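자선 걷기대회 참가비, 실제로 얼마나 전달되는 건가요

글쓴이: 느린거북
11월에 하는 드라르키코 자선 걷기대회 신청하려다가 멈췄습니다. 참가비 32달러 중에 주거지원 기금으로 가는 돈이 얼마인지 안내문 어디에도 없네요. "수익금 전액 기부"라고만 되어 있는데, 수익금이면 비용 다 빼고 남은 돈이라는 얘기잖아요. 티셔츠, 무대, 진행업체까지 빼면 뭐가 남는지 모르겠습니다. 작년에 참가하신 분 계신가요?

댓글 1 / 모래시계
작년에 나갔습니다. 완주하고 메달 받고 끝이었고, 결산 메일은 못 받았어요. 주최 쪽 레벤테 오르반 씨가 개회사에서 곧 공개한다고 했던 건 기억합니다. 그 '곧'이 벌써 1년이네요.

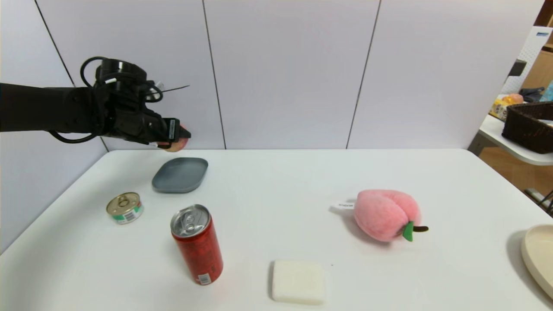 그리고 후원사 프루바리 로고는 티셔츠 등판을 다 차지했는데 후원금이 얼마였는지는 아무도 말을 안 해 줬어요. 후원금으로 운영비를 다 댄다면 참가비는 고스란히 넘어가야 맞죠. 그 계산만 보여 주면 저도 또 나갑니다.

댓글 2 / 구름빵집
너무 박하게 보시는 것 같아요. 저는 지키아 지역 모금 행사를 거들어 본 적이 있는데 도로 통제 비용이랑 보험료만 해도 엄청납니다. 작년 참가자가 658명이었다고 들었는데 그 규모면 구급 인력도 필수예요. 남는 돈이 적다고 다 이상한 행사는 아닙니다.

댓글 3 / 느린거북
적어도 됩니다. 적으면 적다고 써 달라는 거예요. 658명이 32달러씩 냈으면 2만 달러가 넘는데 한 장짜리 표도 못 만드나요? 그리고 그 인원은 어디서 나온 숫자인가요?

댓글 4 / 구름빵집
지역 소식지요. 주최 측 발표를 옮긴 거라 직접 확인한 건 아닙니다. 그 부분은 인정.

댓글 5 / aranka_h
아란카 헤게뒤시입니다. 접수 쪽을 맡고 있어요. 결산은 감사가 안 끝나서 못 올린 걸로 압니다. 제가 권한이 있는 건 아니지만 올해 신청 마감 전에 올려 달라고 요청해 놓았습니다. 인원은 신청자 기준이고 당일에 안 오신 분도 포함돼 있어요.
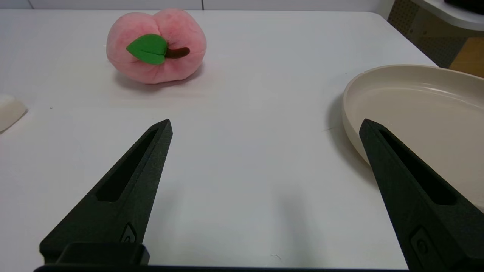
환불은 마감 전날 오후 4시까지 전액 가능하니 결산 보고 결정하셔도 됩니다. 단체 신청은 대표자가 한꺼번에 취소해야 하고요.

댓글 6 / 모래시계
답변은 고마운데 걷기대회 하나 감사하는 데 1년이 걸린다는 건 잘 안 믿깁니다. 감사 전 잠정치라도 올리면 되지 않나요. 요시다 마라톤 쪽은 행사 끝나고 31일 만에 잠정 결산을 냈습니다. 거긴 규모도 더 컸고요.

댓글 7 / 구름빵집
요시다는 상근 직원이 있잖아요. 같은 잣대로 보긴 어렵죠.

댓글 8 / 모래시계
직원이 없어도 통장은 있겠죠.

댓글 9 / 북쪽계단
저는 그냥 그 32달러를 주거지원 단체에 바로 보냈습니다. 영수증도 다음 날 왔고요. 걷는 건 집 앞 하천에서 해도 되니까요. 다만 아이가 메달을 못 받아서 좀 삐졌습니다.

댓글 10 / 느린거북
일단 신청은 보류합니다. aranka_h님, 결산 올라오면 이 글에 링크 좀 남겨 주세요. 총수입, 총비용, 기부처에 보낸 금액과 날짜만 있으면 됩니다.

댓글 11 / aranka_h
네, 올라오는 대로 남기겠습니다. 후원금 내역도 같이 들어가는지 물어볼게요.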